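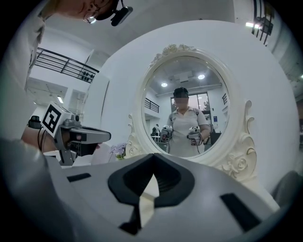
Posted by Jean MacAulay on 9th October | Filed under: Lights, Trullbridge, Road Trips | 30 comments

So I went back to the Mullau road. I said I wouldn't, after the mosquitoes and the flat tire and the deputy who thought I was dumping a couch, but then the emails started up again and you all know how I am with emails.

If you're new, the Mullau light is a ghost light, or spook light if you grew up where I did, that people have been reporting on the old gravel road outside Trullbridge for as long as there's been a road. It sits low. It's usually yellow or orange, sometimes it goes white, and it hangs over the far end where the gravel drops down toward the creek. Some people say it follows cars. The old story is a railroad man with a lantern looking for his brother, and I've got four versions of that one in my binder and in one of them it's his dog.

I'm not going to do the whole history again, it's in the March post, and please read that before you write to tell me about swamp gas. I have been told about swamp gas.

What got me back in the car was a letter from a man named Abdelghani Morsy. He drives nights for a bakery supply outfit and takes the Mullau road as a shortcut when the bridge is backed up, and he'd never heard of the light at all. I love those. Someone who grew up on the story is going to see the story, and I include myself in that, I've seen it in a porch lamp. He wrote me two pages, very neat, and what he wanted to know was whether there was a business down there that ran a lamp at night so he could call them about it. It was shining in his eyes!

His account, shortened up a little, with his okay:

"I came over the rise and it was in front of me at the height of a truck cab. I dipped my lights for him. He did not dip. I slowed down and moved over for him to pass and nothing passed. It went to the left, over the field, where there is no road, and then it went out like you pinch a candle. I waited. I had bread in the back so I could not wait long."

I read that out loud to Ju-won Ryu over the phone and she said "well, get the good thermos." Ju-won has been out with me to most of the Trullbridge sites and she is the skeptic of the two of us, or she says she is. She's the one who worked out that the "crying" at the quarry was a gate. She also won't sit with her back to the creek at Mullau, so make of that what you will.

We drove up on a Friday and met Mr. Morsy at El Fassi, the little place across from the feed store, where I had the lentil soup and then had it again. If you go, get there before seven, because they run out of the flatbread and then it's saltines. He brought a map he'd drawn himself on the back of a delivery sheet. Nice man, very serious. He asked me right away what I thought it was and I told him I didn't know, and he looked pretty let down. I think he'd figured there was an office for this somewhere and I was it.

The owner's aunt, Hajar Farouk, came and sat down with us without being asked, and good thing. She's lived on the Trullbridge side for 42 years and she's seen it twice. The first time she was hanging out wash in the evening and saw it through the sheets, and she thought it was the moon coming up until she remembered which way she was facing. The second time was last winter from her kitchen, and it was white and very small and it "shook like a drop on the end of a faucet." I wrote that down exactly. She isn't scared of it. She said it's got more right to be there than the subdivision has.

Which brings me to Irkent. I'd better explain, as it matters for the headlight theory. Irkent is the new subdivision on the ridge across the creek, and when I did the March post it was mostly stakes and ribbon. Now there are houses with people in them and a paved loop at the top. The best ordinary explanation for any ghost light is car headlights a long way off, seen down a straight line of sight with some warm and cool air in between to smear them around, and it's a GOOD explanation. It's taken care of a bunch of famous ones. So a road on top of that ridge is a problem for me, and I wanted to see how big a problem before somebody else pointed it out in the comments.

We got parked just before dark. There's a wide spot past the second cattle guard where you can get all four wheels off the gravel, please use it and please don't block the gate, the family out there has been decent to us and they don't have to be. I set the folding chairs up facing the creek. Ju-won moved hers.

The first hour was nothing. Owls, and something large walking around in the cornfield that we both agreed was a cow without discussing it. I ate the pretzels. Ju-won did her thing where she drives over to the other spot and flashes her brights at a set time while I stay put and watch, and this is where I have to be fair. From the chairs I could see her headlights up on the Irkent loop plain as anything. They came through the notch in the trees as one light, not two, and they were yellow, and they wobbled. When she turned the corner they slid left and went out. Like you pinch a candle.

I sat there in the dark feeling kind of sick about it, to be truthful. It was so exactly what he'd described. She called me and said "did you get me?" and I said yeah, I got you.

So that's a big chunk of it, I think. I'd bet a fair number of the reports I've had since the spring are the Irkent loop, and I'm going to go back through the binder and put a sticker on every one where the person was looking at the notch. I've started already. It's not as much fun as it sounds.

But okay. Mr. Morsy says his was in front of the trees, on our side of the creek. He's a professional driver and judges the distance of lights for a living, and he was firm on it. And Hajar's first sighting was decades before anybody poured a curb on that ridge. And then there's Abdelkrim Ragab's notebook.

Mr. Ragab ran the county road grader out there until he retired and he kept a notebook in the cab, mostly potholes and culverts. He let me look through it at his dining room table the next morning, with his wife keeping the coffee coming. Mixed in with the culverts there are lights. He never says what he thinks they are. It's just "light, E end, 5:10 a.m., low" and then on to a washed-out shoulder. There's one where he stopped the grader and walked toward it, 800 paces, which he wrote down because that's the kind of man he is, and it stayed the same size the whole way. Then it was behind him. That's all it says. "Then behind me." Next line is about gravel.

I asked him about that one. He took a while to answer and then he said he got back in the grader and finished the road, what else was he going to do.

I asked if he'd been drinking (I ask everybody, it's rude but I ask) and his wife laughed so hard she had to put the pot down. So no.

The "behind me" part doesn't work with headlights, or I can't make it work. Ju-won thinks he could have gotten turned around in the dark. On a road he graded for a living? She says people get turned around in their own bathrooms. We argued about it all the way down Route 106 and only quit when we had to stop for gas.

A few housekeeping things, as I got a lot of mail last time:

The walk I was going to lead at the end of the month is off. Too many people signed up and there's nowhere to put the cars. I may do a small one in the spring if the family says yes.

To the gentleman who sent the recording of the lantern man's voice, I listened to it several times with the good headphones and I think it's a bullfrog. I'm sorry. It is a very good bullfrog.

Somebody asked for the lentil soup recipe. I asked at El Fassi and they said no.

And if you've seen the Mullau light yourself, what I need most is where you were standing and which way you were looking. A landmark is fine, "by the leaning mailbox" is fine. If you saw it before Irkent went up, I would really, really like to hear from you, even if it was when you were a kid and you only half remember it. Half is okay. You can use the contact form or catch me in the comments, and I don't use names unless you tell me I can.

Mr. Morsy still takes the shortcut, by the way. He called on Sunday to say he hadn't seen anything this week except a raccoon, and did I want him to report raccoons. I told him sure.

I'll put up the pages from the road notebook once Mr. Ragab has looked over my typing. He's already found two mistakes.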